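Teaching the Line: Hand-Held Gripper Recording and Kitchen Staff at Skondale

Student project report
Julián Miranda
October 3, 2022

1. Background

Skondale is a contract kitchen that packs ready meals for offices and clinics. It is owned by Irent and works out of the lower floor of the Stonedbridge building. On a normal shift it sends out 537 meals. Most of the work is portioning: grains, beans and vegetables go into divided dishes, bread goes through a toaster, and the finished dishes move on to sealing and labels.

In July the company started preparing to move part of the portioning work to robot arms. The arms are not on the line yet. What has changed so far is that kitchen workers spend part of their shift recording the tasks by hand, using grippers with a camera on them. The recordings are meant to train the arms later.

My project looked at this stage. I wanted to know what the recording work is like, who does it, and what it has changed for the people on the floor before any robot has taken over a task.

2. How the project was done

I spent eight shifts at Skondale. I watched the recording booths and the regular line, and I talked with line workers, the two shift leads and the trainer from Batista, the contractor that runs the recording program. I tried the grippers myself for one shift so I would understand what people were telling me. I took notes by hand and typed them up the same evening.

Workers asked not to be named and I have kept to that. Management read a draft for confidential details and asked for one change, the removal of a customer's name.

3. The work before

On the line, a worker stands at one station for half a shift and then rotates. The job is fast and repetitive. New people are taught by standing next to an experienced worker, and most of what they learn is not written down. How hard to tap a scoop, how to keep beans out of the wrong compartment, when a slice of bread is done enough. The work instructions cover weights, temperatures and cleaning, and leave the rest to whoever is doing the teaching.

Pay is by the hour, with a bonus for the shift if the count is met.

4. The work now

Workers who sign up for recording leave the line for two hours at a time. They go to a booth with a table, pick up the grippers and do a short task over and over. The target set by Batista is 1000 accepted recordings for each task. A recording can be rejected if the worker moves too quickly, drops something outside the work area, or blocks the camera's view of the objects.

The tasks use the same kinds of items as the line, in small amounts. The trainer changes where things are placed between recordings so that the arms will not learn only one layout.
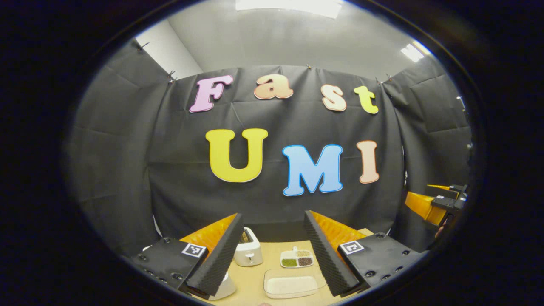

Figure 1. Recording booth with toaster, divided dish and clear tray, seen from one of the hand-held grippers.

The backdrop in the booth is black cloth, clipped up along the top and brought around both sides. Two people told me they found the booth restful after the noise of the line. Another said it felt closed in and went back to portioning after one session.

Using the grippers is harder than it looks. You can't feel the food. The finger pads are soft foam, and you have to judge by eye how firmly you are holding something. My own first recordings were nearly all rejected for speed. Workers with years on the line had the same problem, and some of them found it annoying to be told to slow down at a job they know well.

5. What has changed for people

Pay. Recording time is paid at the normal rate but does not count toward the shift bonus. This was the most common complaint. A worker who records for two hours helps the company and can lose money by it. The shift leads agreed that this was a problem and said it had been raised with Irent.

Staffing. When someone is in a booth, the others at their station cover the gap. No extra people were hired for the recording period. On three of the shifts I watched, the line was slowed down for part of the afternoon.

Bodies. Several people said their shoulders hurt less on recording days, but their wrists hurt more. The grippers are held out in front with no support. Batista has since added a rest break in the middle of each session.

Skill. Experienced workers are asked to show how they do things, and some enjoyed that. One woman said it was the first time anyone from upstairs had asked her how she does it — she has been there longer than either shift lead.

Job security. Everyone I talked to brought this up without being asked. Management has said that no positions will be cut this year and that some workers will be trained to look after the arms. There is nothing in writing about next year.

6. Discussion

I expected the main effects to come once the arms were running. At Skondale a good deal has already shifted. There is a new kind of task, it goes to the more experienced people, and the pay system has not caught up with it.

Eight shifts is a short time, and people may have been careful around me because management had approved the project. I also could not see what happens to the recordings after they leave the building, so I can't say anything about how useful they are.

7. Suggestions

Count recording hours toward the shift bonus.
Bring in cover for the line while booths are in use.
Put the promise about positions in writing, with dates.
Let workers see the arms run on tasks they recorded, and ask them what is wrong with the result.

A copy of this report has been given to the shift leads and left in the break room.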